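Ticket 902: Stamp station, open day bench
Project: Vimura demo
Opened by: Vignesh Salian
Assigned to: Elango Poduval
Priority: normal
Status: closed, one item carried over

Summary
Stamping task on the visitor bench gives uneven impressions. Ink is getting onto the finger pads and the table covering. Needs to be stable before the doors open on Sep 24, 2022.

Setup
Two hand-held grippers, one operator, white covering over the wooden table. Blue ink pad, paper slips, one round stamp. The operator takes the stamp in the right gripper, inks it, prints on the paper and puts it back. The left gripper holds the paper down. Each visitor group gets one full cycle and may then try it. Recording runs the whole time at the Hultach default settings.

Entry 1, Vignesh Salian
Dry run with the 200 g spring in the right trigger. Stamp slips in the fingers when it meets the pad. The operator squeezes harder, the stamp tilts, and the print comes out heavy on one side. Changed to the 300 g spring. Slip is gone on the ink pad but the tilt is still there on the paper.

Entry 2, Elango Poduval
Checked the fingers. Both are seated correctly and the screws are tight. There is blue on the top edges of the pads, so the fingers are being carried too low over the ink. A light ring has also been printed on the covering, next to the paper. Wrist view with the fingers open:

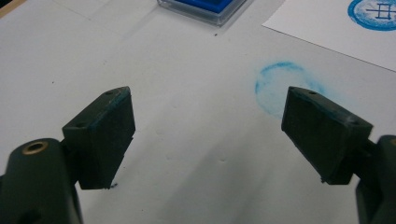 Chandrasekhar Pai: Leave the ring where it is for now. If you wipe it you will smear it, and you need to know how far off the paper you are landing. Clean the finger pads between groups, though. Ink on the rubbing face will cost you grip no matter which spring is in there.

Entry 3, Elango Poduval
Agreed on both. Finger pads to be wiped with a lint-free cloth and alcohol after every group. Ring left as a reference until the covering is changed.

Moved on to the tilt. Watched two operators back to back. Both approach from the right with the elbow out, so the gripper comes down at an angle and the stamp follows it. Asked them to bring the forearm in and lower from straight over the target. Prints improved on the first try. Asked for the same approach on the ink pad.

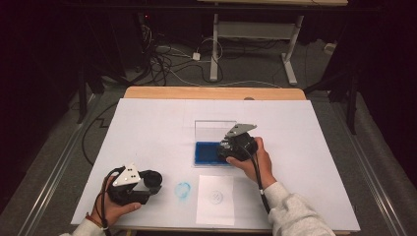 Bench during the task, both grippers in use, right fingers over the clear container.

Entry 4, Vignesh Salian
Open day, first block. 13 groups through. Faults logged:
- Stamp dropped once on the return move. Visitor operating, trigger let go early. No damage.
- Tracking lost once on the left gripper. Visitor had a hand over the top plate. Came back without a restart.
- Light print on the first cycle after the break. Ink pad had been left open. Put "close the pad" on the bench card.

Ojārs Kuusk from Drilbridge asked whether the wrist view alone is enough to judge a good print. Told him it shows the position well and the pressure badly. He would like a copy of the bench card.

Entry 5, Elango Poduval
Went through the wrist recordings at the break. Position over the target is fine in all cycles run by our operators. For visitors the usual error is stopping short and to the left. Suggest turning the paper so that its near corner faces the operator's right hand, and keeping the ink pad farther back so that the fingers do not cross it on the way to the paper. 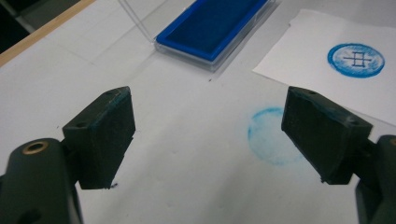 Spring stays at 300 g for the rest of the day. The 200 g spring goes back in the parts box with a label, as it is still the right one for the cup task. Do not swap them between groups: the trigger zero has to be set again each time, and that takes longer than the gap we have.

Entry 6, Sreekumar Salian
Second block done with no new faults. Covering to be replaced before the next visit. Bench card sent to Drilbridge.

Carried over: a guard or raised edge for the ink pad so that the fingers cannot be carried low over it. Moved to its own ticket, owner Elango Poduval. Closing this one.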